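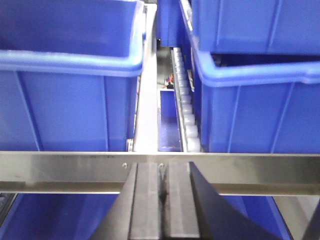 Wrist camera only vs. wrist + overhead for bin picking: our numbers
Forum: Manipulation and Grasping > Methods

ribbed_tote
Posting this since a few people asked in the January thread. We compared two input setups for the same pick policy on a shelf of blue totes. Setup A gets the wrist camera only. Setup B gets the wrist camera plus one fixed overhead camera. Same arm, same parallel gripper, same training demos, same network size apart from the extra image encoder.

964 demos total, collected by teleop. We trained 3 seeds per setup and ran 32 trials per seed. A trial is a success if the right item leaves the right bin and gets to the drop tray without a person stepping in.

Result: wrist only did better on the grasp itself, and wrist + overhead did better on choosing the bin. Overall success came out close enough that I wouldn't claim a winner. The failures are different though, and that was the part I wanted to write up.

Wrist only fails early. From some approach poses the view is mostly bin wall, and every bin looks like every other bin. The policy goes to a neighbor of the correct one and then does a clean grasp on the wrong thing.

Wrist + overhead fails late. It gets to the right bin and then stops short or closes above the item.

moxley_k
Thanks for posting. Did you try dropping out the overhead image during training? We saw the same late failures and I think the network leans on the overhead view because it hardly changes between demos. With dropout on that camera the late failures went down for us. It cost a bit on bin selection.

ribbed_tote
Not yet. It's next on the list. What rate did you use?

moxley_k
We only tested two rates and the higher one was worse, so I wouldn't copy ours. Sweep it.

partial_obs
I don't think this is a camera question. Your bins are the same color and the same molding. Of course a single wrist image can't tell them apart. Give the wrist-only policy a few frames of history, or just feed it joint positions, and it knows which bin it's at. You're comparing a policy that knows where it is with one that doesn't.

ribbed_tote
Both setups get joint positions. I should have put that in the first post. No history in either one.

partial_obs
OK, then I'm more surprised. Is the shelf fixed relative to the base?

ribbed_tote
No. The base gets re-parked between sessions, so joint angles map to slightly different spots each time. 13 sessions in the training set.

partial_obs
That explains a lot and it should be in the headline. With the base bolted down I'd expect the bin selection gap to mostly go away.

ribbed_tote
Maybe. But we can't bolt it down where this is supposed to run, so that test wouldn't tell me much.

partial_obs
It would tell you the cause. Those are different things.

sallow_gear
Agree with partial_obs on that. Also 32 trials a seed is thin if you're going to split them by failure type. What does the spread across seeds look like?

ribbed_tote
Wide on the late failures, narrow on the wrong-bin ones. So I trust the wrong-bin result and would call the other one a hint.

sallow_gear
Fair. I'd put that sentence in the writeup as is.

dock_nine
We run Brandach totes on a Condeck shelf, and our fix was printed markers on the front wall of each bin. The wrist camera sees one on nearly every approach. Wrong-bin picks stopped being a problem.

moxley_k
Doesn't help if the bins get swapped around or the marker gets scraped off. Ribbed walls are bad for stickers too.

dock_nine
We put ours on the shelf, on the crossbar under the bins. I wrote front wall, my mistake. The bar stays put when the bins move, and it's flat. Glare can be an issue on bare steel, so use matte labels.

ribbed_tote
The bar is in view for a lot of our approaches, so that might work here. I was hoping to avoid changing the shelf, but labels are cheap. Did you retrain with them in place or fine-tune?

dock_nine
Retrained. Fine-tuning on a small set didn't pick them up. The policy ignored them.

sallow_gear
If you end up recollecting anyway, randomize the base parking more on purpose. 13 poses isn't many for the network to learn from.

ribbed_tote
Plan for now: camera dropout first because it needs no new data, then labels on the bar with a fresh set of demos. I'll also do one fixed-base run so partial_obs can be right or wrong about it. Robot time is booked until Friday, so nothing before then.

partial_obs
Good. Post the per-seed table this time.

ribbed_tote
Will do.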